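The standing desk as a storage problem: a conversation with Naa Owusu

Naa Owusu fits out small workrooms for Pichon, and most of her questions from clients concern desks. She has views on baskets as well. We spoke in July about sit-stand desks, what should be kept on them and what the floor beneath has to put up with.

Her starting point is the top. "People buy a height-adjustable desk and then load it like a sideboard," she said. "The lifting gear doesn't mind. The problem is what slides, and what catches on the wall on the way up."

She prefers a plain white top on a frame with long flat feet, set against a wall, with one open rack at the back and the rest left clear for work.
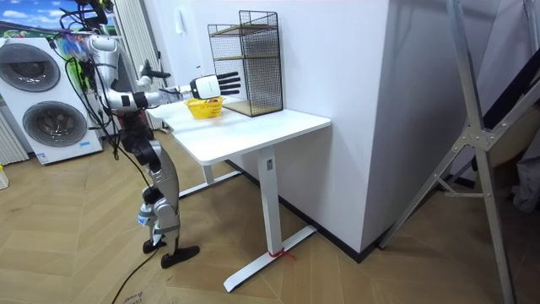
White standing desk with wire-mesh shelf and yellow basket, herringbone floor.

The rack should be mesh, in her opinion, and should stand hard up to the wall. "A solid-sided box gathers dust in the corners and you can't see what is in it. With mesh you can see from your chair that the thing you want is in the other room." She allows two tiers and no more. A third makes the rack too tall to stay steady when the desk is raised.

Pichon tested this at its Kurkosville workshop with a rack from Hustesex, a small supplier of wire goods. A loaded rack was raised and lowered 200 times. It crept forward by 5 millimetres, and four rubber pads under the corners stopped the movement.
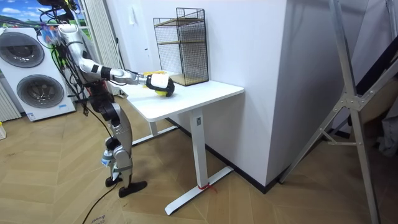
Interview by the Workroom Notes desk
2021-09-06

Owusu is stricter about small round objects, which she wants in a basket before the desk is moved at all. "Anything that rolls will find the front edge. Desktops are rarely level after a year. One foot settles, the floor gives a little, and you have a slope you can't see."

Her check takes a spirit level and a few minutes: once along the top, once across it, at the lowest setting and again at the highest. If the two readings differ, the fault is in a leg. If they match, it is in the floor, and the adjusters under the feet will usually correct it.

On baskets she is brief. They should be light, perforated and a different colour from the rack. Yellow against black is easy to find - she would accept red. A basket belongs on the lower tier, where it keeps the weight down, and comes forward to the front of the desk only while it is being filled or emptied. 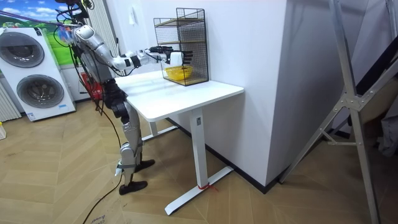

"Measure the shelf opening before the basket," she went on. "You need room for the basket and for a hand above it, otherwise you pull the whole thing out every time, and after a week it lives on the desktop." Her rule is a hand's height of clear space over the rim. The Tundo basket she used to specify failed on that point and has been dropped from the Pichon list.

Wooden floors bring their own trouble. A long foot spreads the load, but grit underneath will mark the finish, so she lifts each end and fits felt. She also ties a bit of coloured string to one foot of any desk she has levelled, so that she knows which end to measure from on the next visit.

The current list runs to 48 items, all of them for desks.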